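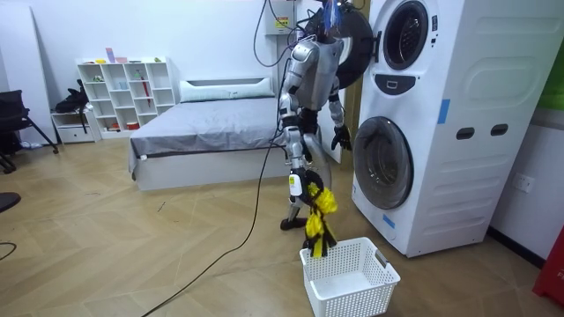
Why not just hire two more people for the laundry, and be done by July? First thing the Firkier side asked when the budget went round. Fair question, leave it hanging, come back to it on the costs part.

SPEAKER NOTES - planning and paying for a laundry robot
Thu 21 November, afternoon slot. Keep it under time, they want the room back.

OPENING
Hello, thanks, skip the bio. Say up front - talk is about the buying, not the clever stuff. How we wrote the budget for Ama, what we left out, what I'd put in the first draft now.
Ask for hands: who has a quote on their desk right now? Wait for it. Don't fill the silence.

WHAT THE QUOTE COVERS
Robot, two hands, one year support. That's it. Read it out slowly.
Not on the quote: power work, cable runs overhead, spare fingers, baskets, washers, somebody's time.
Look back at the slide - cables looped down to the upper back, another one long across the floor. Every one of those is a line in a budget somewhere. We had them all under "misc". Don't do that.
Floor cable = trip risk = safety sign-off = three weeks waiting. Put the weeks in the plan as well as the money.

THE ROOM
Budget for the room as its own thing. We planned a bench, then a corner, then a whole room.
Bed, shelving, stacked washer-dryer, wood floor. You want it close to a real home or the test results don't carry over. Costs more than a bare lab bay, takes longer to set up.
Measure door swing. Both doors, upper and lower, with the robot standing there. We measured the washer and forgot the arms need somewhere to go.
Outlets - check wich wall before you place anything. Moving one later was our dumbest invoice.

COSTS (don't rush this one)
Hands first. Slow down here.
We had 824 down for spare finger parts. Real spend at Gukix was 953. Not a disaster by itself, but that pattern repeated on nearly every small line.
Clothes get consumed too. Buttons, zips, long sleeves that twist up into a rope. Buy cheap and buy bright - easy for the cameras to pick out and easy for people to find.
Baskets: light plastic, low sides if you can get them, order spares at the start. Same model every time!! Swapping basket halfway through meant redoing the grasp tests.
Laundry detergent - skip, gets a laugh, no time.

BACK TO THE FIRKIER QUESTION
Two more people or a robot. Truth is for one site, this year, people win on price. Say it plainly, the finance folks in the room will know already.
The case we made was for learning early, with a cap on the spend. One unit, one room, a stop date. If you can't write down the stop date you aren't ready to buy.
Daneshvar went the other way and leased. Lower entry cost, slower parts. Mention, don't get dragged into it, there's a panel on leasing later.

STAFF TIME
57 hours of set-up before the first proper run. We'd planned for none, it was meant to be "included".
Included means the vendor shows up. Your own people still stand there the whole time.
Put one named person on it at half time, minimum. Shared between teams = no one picks up the phone.

WHAT I'D ASK A VENDOR (leave slide up, let them take photos)
Does the price include the overhead frame and cabling?
How long for a replacement hand, in days, in writing?
What does year 2 support cost? Get it before you sign year one.
Who moves it if we change rooms?
Can we pause suport over the summer?

IF THERE'S TIME
The tape story. Short version only.
Otherwise straight to questions.

LIKELY QUESTIONS
"Would you buy again?" - yes, later in the year, with the room finished first.
"Can it fold?" - outside this budget, separate bid, don't guess.
"Can we see the spreadsheet?" - yes, blank version, get thier email at the end.

Water. Clicker back to the desk. Take the adaptor home this time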